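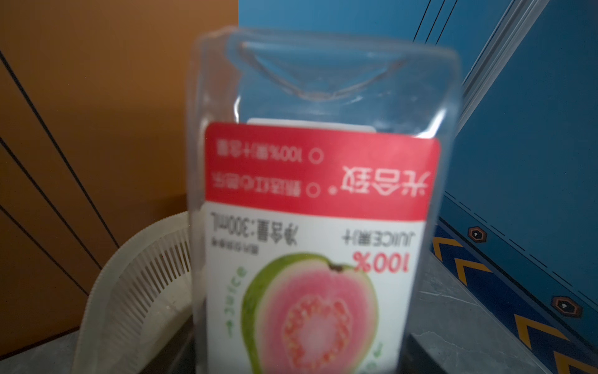 Wrist cam, guava juice bottle, label reads upside down. Bottle set, Irka project.

Thread: upside-down labels -- keep or bin?

vlasta_z
Wed 12 July
Quick one before I carry on. Going through the bottle set for Irka and a fair chunk of the wrist views have the label the wrong way up, like the one at the top. Brand name, the guava, the 300mL line, all of it flipped. Do I keep these or throw them out? We've got 1771 episodes so far and I've tagged 534 as inverted. Don't want to bin a third of the set on a hunch. Also the background is busy, orange one side and blue with the chevrons on the other, no idea if that matters.

orestis_m
Keep. Easy. Bottles end up upside down in real bins all the time, if the policy's never seen one it'll fall over on day one.

noemie.g
Keep but check what the language label says. If the prompt is "pick up the guava juice" fine. If someone wrote "pick up the bottle by the cap" then whoever drove it needs to know which end that is, and in this one the cap end is down in the dark at the bottom. Can't make anything out down there.

vlasta_z
Prompts are all "pick up the juice bottle", I think. Will grep.

orestis_m
@noemie.g the model doesn't read the label. It's a blob of red and white to it.

noemie.g
Not true for the one we're fine tuning, the text side was pretrained on loads of packaging. At Altstead we had a set with cartons and it did noticeably worse on the flipped ones. Wrong carton, over and over. I'm not saying bin them. I'm saying don't pretend it's nothing.

orestis_m
Ok but that was cartons with the same shape and different print. Here it's one guava bottle.

vlasta_z
Not one, there's 3 flavours. Same shape bottle.

orestis_m
ah. Right, that changes it a bit. Still keep.

uche_akpan
Bigger worry for me is the focus. Zoom in on the bottle -- lettering's soft, but the chevrons and that lower bolt behind are pretty crisp. So the lens is set for the wall and not for whatever's in the hand. You'll have that on every close grasp, inverted or not. What's the working distance set at?

vlasta_z
Whatever it came with. Matsuda mount, nobody's touched the ring since June afaik

uche_akpan
There's your answer then. Bring it in a bit before the next batch. And put it in the notes file so we know which episodes are before and after, otherwise we'll be guessing again come autumn.

encarnacion_v
Disagree on touching it halfway through. You'd have two looks in one set and the far objects go soft instead. Finish the batch as is, refocus for the next one.

uche_akpan
Two looks is fine?? We want variety. Half the point of the kitchen set was we mixed cameras.

encarnacion_v
Variety on purpose and logged, yes. A lens nudged on a Wednesday afternoon by whoever's on shift, no. Last time somebody did that I spent days finding where the change was.

noemie.g
+1 to Encarnación. Also clear plastic is the worst thing to be changing focus on. You can see the orange and the blue straight through the top of the bottle in this one. Depth is going to be rubbish there anyway.

orestis_m
depth is always rubbish on clear stuff, we mask it

vlasta_z
Ok grepped. Up to 626 episodes have a prompt that isn't the standard one, some of those are just typos ("pick up the juce bottle"). A handful say "turn the bottle the right way up". Didn't know we had those.

noemie.g
Those are the ones you definately want to keep! The inverted views are the start state. Bin them and that whole task goes.

orestis_m
told you. keep

encarnacion_v
Fix the typos though. And add an orientation field, upright / inverted / lying down, so people can balance it how they like when they train. Cloltier's loader already takes extra fields, no code needed.

vlasta_z
Doing that now. What do I put when it's tilted, like halfway?

encarnacion_v
Lying down if the cap's nearer level than not. Don't overthink it.

uche_akpan
I'd add "unclear" as well. Tagging off one wrist view you can't always tell which end you've got.

vlasta_z
Added. Leaving the lens alone till the batch is done, sorry Uche. Will post the split when the tags are in.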